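Home | Guides | Downloads | Spare Parts | Contact

Section 4: Fitting and Setting Up Your Pedix Under-Sink Water Filter

Okay, you've unpacked the box, you've read the safety page (please go back and read it if you haven't, it's short) and you've picked your spot under the sink. I've put in more of these than I can remember, in my own kitchen and in plenty of other people's, so I'll walk you through it the way I do it myself.

You'll need the filter head, the Pedix cartridge, the mounting bracket with its 2 screws, the length of white tubing, the tee valve and the little filter faucet. From your own toolbox, grab an adjustable wrench, a drill, a pencil, a sharp utility knife and a towel you don't mind getting soaked. I also like a flashlight that stands up by itself!

4.1 Turning off the water

1. Find the cold shutoff valve under the sink and turn it clockwise until it stops. Don't force it. If it's old and stiff, shut off the main supply to the house and work from there.
2. Open the cold tap on the kitchen faucet and let it run dry. Leave it open while you work.
3. Put the towel down under the shutoff valve, with a shallow pan on top of it.

CAUTION: Connect this filter to the cold line only. Hot water will ruin the cartridge and can soften the seals inside the head.

4.2 Fitting the tee valve

1. Loosen the nut that holds the faucet hose to the cold shutoff. A bit of water will come out, so keep the pan where it is.
2. Check that the rubber washer is sitting flat inside the tee valve. Mine fell out onto the cabinet floor the first time and I spent ages wondering why everything dripped.
3. Thread the tee valve onto the shutoff by hand, then connect the faucet hose to the top of the tee.
4. Snug both joints with the wrench, a quarter turn past hand tight.

Note: You don't need thread tape on these joints. The washer does the sealing, and tape just gets in its way.

4.3 Mounting the filter head

1. Hold the bracket against the side wall of the cabinet and mark the screw holes with your pencil. Leave a clear gap of 2 inches below the bottom of the cartridge, or you'll never get it out again when it's time for a change.
2. Drill small pilot holes. Go gently if the cabinet wall is thin (I once came out the other side, right into the cereal).
3. Screw the bracket down and hang the filter head on it, with the arrow on top pointing toward the filter faucet.

4.4 Running the tubing

1. Measure from the tee valve to the inlet side of the head, and add a little extra so the tube can curve without kinking.
2. Cut the tube straight across with the knife. A slanted cut is the number one cause of slow leaks in my experience, so take your time and cut it again if it looks off.
3. Push the tube into the fitting until you feel it stop, then push once more. Tug on it. It shouldn't move.
4. Do the same from the outlet side of the head up to the filter faucet.

If you're using the older Sayce faucet from a previous kit, you'll want the Britamach adapter ring as well. It slides over the stem before the tubing goes on, and it's a real pain to add later!

4.5 Putting in the cartridge

1. Take off the plastic wrap and the cap. Wet the rubber ring with a drop of tap water.
2. Line up the mark on the cartridge with the mark on the head, push up and turn right until it clicks.
3. Write today's date on the sticker and put it on the cartridge where you can read it from the front.

4.6 First flush

1. Close the kitchen tap, then open the shutoff valve slowly. Look at every joint with your flashlight.
2. Open the filter faucet. It'll spit and cough for a bit as the air works its way out.
3. Let it run for 20 minutes. The first water may look gray or cloudy, and you shouldn't drink it, but it's fine for houseplants or for rinsing out the sink.
4. Close the faucet, wait a while, and check the joints again with a dry paper towel. Paper shows up a drip that your fingers will miss.
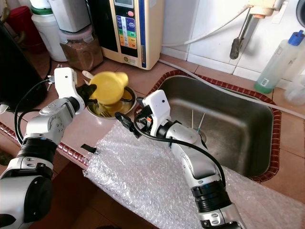
How often do I need to change the cartridge?

Change it after 300 gallons or six months, whichever comes first. If the flow drops to a trickle before then, you may have a lot of sediment in your water, and a cheap pre-filter ahead of the head will help the cartridge last.

4.7 If something isn't right

Drip at a push fitting: shut off the water, press the collar in, pull the tube out, trim the end square and push it back in.

Water tastes flat or dusty: flush for a few more minutes. New carbon can do this for the first day or so.

Cartridge won't click: take it out and look at the rubber ring. If it has rolled out of its groove, it'll block the turn. Replacement rings are part number 274, and I'd keep a spare in the drawer.

Going away for a couple of weeks? Close the shutoff, and flush the filter for a few minutes when you get back before you fill a glass.

Related sections
Section 3: Choosing a Spot Under the Sink
Section 5: Changing the Cartridge
Section 6: Connecting to a Refrigerator Ice Maker
Jonirano Pre-Filter: Fitting Sheet
Spare Parts List

Previous | Contents | Next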